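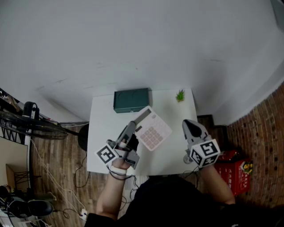 Desk calculator: keep it out, or put it in the box?

Posted by Kausar Rind, 2024-08-31

I'm setting up a small white table for household bills. Three things live on it: a green box with a lid, a succulent in a tan pot, and a white calculator with pink keys. The box stays at the back left, the plant at the back right. The calculator ends up in the middle, at an angle, and I move it every time I need to write on something.

Options so far:
1. Calculator goes in the box after each use.
2. Calculator stays out, parked against the wall between box and plant.

Table is 34 inches wide. I use the calculator maybe 7 times a week.

ikonen_b
Option 2. At that rate of use, a lid is one step too many. You will stop doing it by the second week.

fillano
Disagree. Keypads collect dust between the keys, and a desk model with a flat top face collects it faster. I kept mine out for 13 months and the 5 key started to stick. It has been in a drawer ever since and no more sticking.

ikonen_b
A sticking key is usually a worn rubber dome. Dust is a minor factor.

fillano
I opened it. It was dust.

trorico_desk
What are the inside dimensions of the box? If the calculator only fits on the diagonal, option 1 is dead anyway.

Kausar Rind
It fits flat with nearly an inch to spare on the long side. Receipts would have to go under it, and I don't like that much. 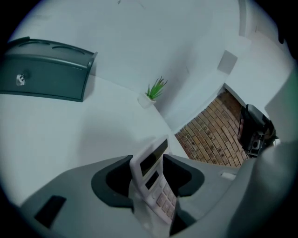

Calculator on end, display at the top, green box behind.

trorico_desk
Then store it on end, if the box is deep enough. Display up, keys facing the long side. You get most of the floor of the box back for receipts. I do this with a file box and a cardboard divider.

ikonen_b
Standing it up in a box means it falls over every time the box is moved. And if it's solar, it spends its life in the dark.

Kausar Rind
Battery backup, so the dark is fine. The box doesn't get moved - it stays at the back left.

barkville
Has anyone considered moving the plant? Water and a keypad on the same small table is a bigger risk than dust. Put the succulent on a windowsill and the back right corner is free for the calculator.

fillano
Succulents get watered twice a month. Low risk.

barkville
Low, but I lost a 95 dollar printing calculator that way.

Kausar Rind
Plant stays. I'll try it on end with a divider through August's bills and post back.

34 replies hidden - 13 shares

Contact | Copyright Barkville Home Office Forum | Back to top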